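Skumus 2 Hand-Held Gripper: Finger and Cap Service

The Skumus 2 is a two-finger hand-held gripper for recording manipulation tasks at a bench. Finger shells, inner pads and end caps are separate wear parts and can be changed without opening the handle.

Part no. 208: end cap, yellow, pair
Part no. 500: finger assembly, complete
Part no. 1640: service kit, caps and inner pads

Inspect the caps before each session. Replace both caps of a pair together. Clear granules and powder from the finger slots with a dry brush. Do not use compressed air.
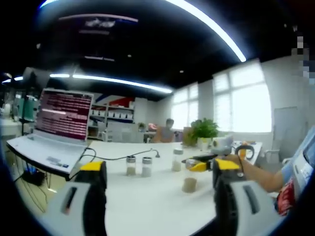 Grippers at the bench with lidded glass jars. Yellow caps on both fingers, near side.

After fitting new caps, close the fingers slowly by hand and check that the tips meet evenly. If one tip leads, loosen the finger screw, reseat the shell and tighten again. Repeat the check on a closed jar before returning the unit to use.

Kits ship from Tarkville. The April revision of the service sheet replaces all earlier sheets.

Parts and repair: Firouzeh Rahimi
Technical questions: Cường Lại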